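The Gauge at Tultholm

The river gauge at Tultholm stood in a brick well below the weir, and Emese Hegyi read it at six in the morning and six in the evening. The reading was taken from a brass staff marked in centimeters. She wrote the figure in a ledger, initialed it, and telephoned it to the office in Brinlow, where a clerk repeated it back.

The float recorder beside the staff was a Kozma, driven by a clock that needed winding every eighth day. Its pen drew the level on a paper drum. The pen and the staff were permitted to differ by one centimeter. In October they began to differ by more.

On the first evening the staff showed 116 and the drum showed 119. Hegyi checked the float cable for slack and found none. She cleaned the intake pipe with a rod, waited 30 minutes for the well to settle, and read both again. The staff showed 116. The drum showed 120.

She entered both figures. The form had one box, so she wrote the second in the margin. 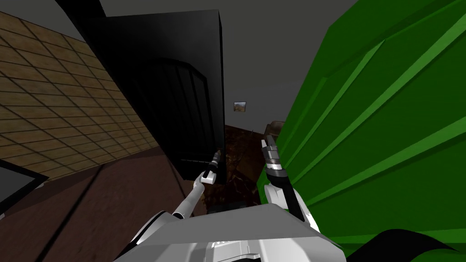 Which figure did the office want?

The staff reading, since the regulations named the staff as the primary instrument and the drum as a supplement to it.

She sent 116. The clerk repeated it back.

By morning the drum had climbed to 131 and the staff had not moved. The water in the well stood exactly at the mark. Outside, the grass on the bank was dry to its usual line. Hegyi took down the old ledgers and went through 1,389 entries, looking for a drum reading of 131. She found it once, in her predecessor's hand, with a note in the margin: "Drum early. Staff followed in two days. Moved the sheep."

There was no further comment. The next page had water stains to the height of her thumb.

She wound the clock, though it was not due, and telephoned Brinlow. She gave the staff reading first. Then she gave the other one.

"There is one box," the clerk said.

"Use the margin," said Hegyi.

She walked up the lane to the Gruralero farm, 300 meters above the weir, and asked whose sheep were in the lower field.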